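Bulky waste collections in Braster to change from July

Households in Braster will be able to book two free bulky waste collections a year from July, under changes agreed by the town council this week.

At present residents pay for every item taken away, with mattresses and sofas charged at the highest rate. The new scheme covers beds, mattresses, wardrobes, carpets and large kitchen appliances. Builders' rubble, tyres and paint will still have to be taken to the Pidik Road recycling centre. 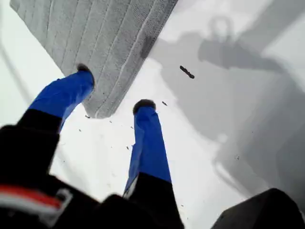

The council said it cleared 36 mattresses from lanes and lay-bys last winter, most of them on the Trasel estate and along the river path. Each one has to be collected by a separate crew and cannot go in with general waste.

Natália Pešek, who runs the council's waste service, said the charges had put people off.

"We were spending more on clearing tips than we ever took in fees," she said. "If someone has a bed to get rid of, we want them to ring us first."

Further collections after the free ones will cost £19 each. Fines for fly-tipping are not affected.

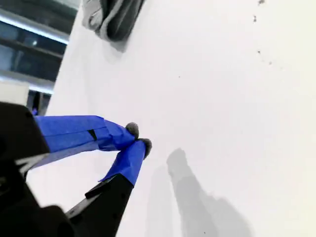

Items should be left at the front of the property by 7am on the day of collection and must not block the pavement. Residents in flats will be given a pick-up point when they book. Crews will not enter homes.

Mattresses will go to the Ngau depot, where the springs and foam are separated for recycling. The depot can handle 60 a day.

Bookings open in June, by phone or at the library desk.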